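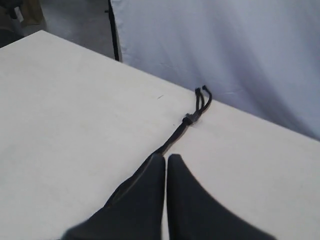

Fokalari Demonstration Station: Frequently Asked Questions

Updated Tue 4 April

Scope
These answers cover recording demonstrations on the Fokalari bench, by hand guiding and by remote control. Arm maintenance and policy training are covered in the Kartha manual.

What is the difference between hand guiding and remote control?
In hand guiding, the joints are set to gravity compensation and the operator moves the arm directly by the grip ring. In remote control, the operator moves a leader handle and the arm follows. Both produce the same file: joint positions, gripper opening and the wrist camera stream, all stamped from one clock.

Which should I use for cable work?
Remote control. A thin cable moves when the table is bumped, and most people bump the table when hand guiding near its far edge. Hand guiding also tends to put a sleeve or a forearm into the wrist view, and those recordings are rejected at review. Hand guiding is still the quicker method for coarse placement tasks with rigid parts.

What counts as one episode?
One attempt at one task, starting from the home pose and ending with the gripper clear of the workpiece. Do not chain attempts. If the cable is dropped and recovered in the same motion, keep the episode and tag it "recovery". If you have to reach in and move the cable yourself, stop recording and discard.

How should the cable be laid out at the start?
Vary it. The near end should be within reach of the fingers, but the heading, the curl of the loose ends and the distance from the table edge should change between episodes. The July set had 2293 episodes, and after duplicates in starting layout were removed only 1323 went to training. Most of the losses came from operators setting the cable back down the same way each time.

Does the background matter?
It matters less than the light. A plain cloth behind the table keeps foot traffic out of the wrist view. Folds in the cloth are acceptable. Do not iron it, pin it or swap it for another colour partway through a batch.

Does the table need to be spotless?
No. Wipe it at the start of a session. Marks and dust that remain after that can stay.

The follower lags behind the leader handle. Is that a fault?
Some lag is normal. The Jaltis controller filters the handle signal to take out hand tremor. If the lag is long enough that you find yourself waiting for the arm before closing the fingers, check that the smoothing value is set to 10. Higher values are meant for pouring tasks and make cable grasps late.

How do I zero the gripper?
With nothing between the fingers, bring them together slowly using the trigger and hold. Watch the wrist view until the inner faces meet, then press Zero on the Jaltis panel. The opening reading should drop to 0 per cent and stay there. Do this at the start of each session and after any hard contact with the table. A gripper zeroed on top of a cable strand will report closed when it is holding something, and every episode after that carries the error.
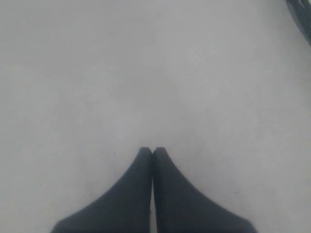 Hallow, commenting on the answer above, asked whether zeroing should be repeated between batches as well — their station had drifted over a long afternoon without any contact with the table. Yes, if the reading no longer returns to 0 per cent on an empty close. Note the time of the re-zero in the session log so that earlier episodes can be checked.

How hard should I close on a wire bundle?
Close until the bundle moves with the fingers, then stop. The trigger is proportional, and full travel is seldom needed. Where strands fan out from a knot or clip, grasp on the thicker part unless the task sheet says otherwise. A grasp on a single strand will usually swing the rest of the cable out of view.

Can two operators share a batch?
Yes, but each must log in under their own operator code. Handling style shows up clearly in the trajectories, and the training split is made by operator.

What pass rate is expected at review?
New operators should reach 92 per cent accepted episodes before moving to unsupervised recording. The usual reasons for rejection are a late start, a paused arm in mid-episode and a missing task tag.

Where do the files go?
To the Kartha share, in the folder for the task. Upload runs when the session is closed on the panel. Do not power down the station before the upload light goes out — partial files cannot be repaired and the episodes will need to be recorded again.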